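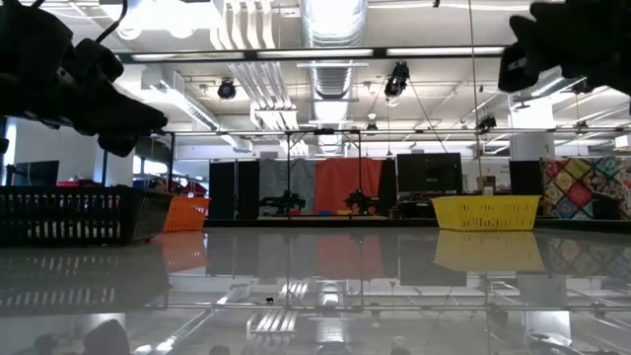 Black, orange and yellow baskets on a glossy grey tabletop.

Prellton Op Shop Prices, README

G'day, and thanks for grabbing the file! It's 1,042 rows of second-hand homewares prices I copied down in op shops around Prellton and Orstead (mostly arvos, mostly after work). One row per item: shop, month, category, colour, asking price in dollars.

Categories are kitchen, storage, linen and odds and ends. Storage is the big one, nearly 400 rows, and plastic baskets go in there whatever their size.

Stuff to know before you start:

Prices are what the sticker said. I never recorded haggling.
Blank colour means I forgot to write it down, sorry.
February is thin for Orstead, where two shops were shut for renos.
"Bundle" rows are one price for the lot, so filter them out before averaging.

Use it for whatever you fancy, just credit the Jakab price list. Fixes are very welcome, especially to my spelling of shop names.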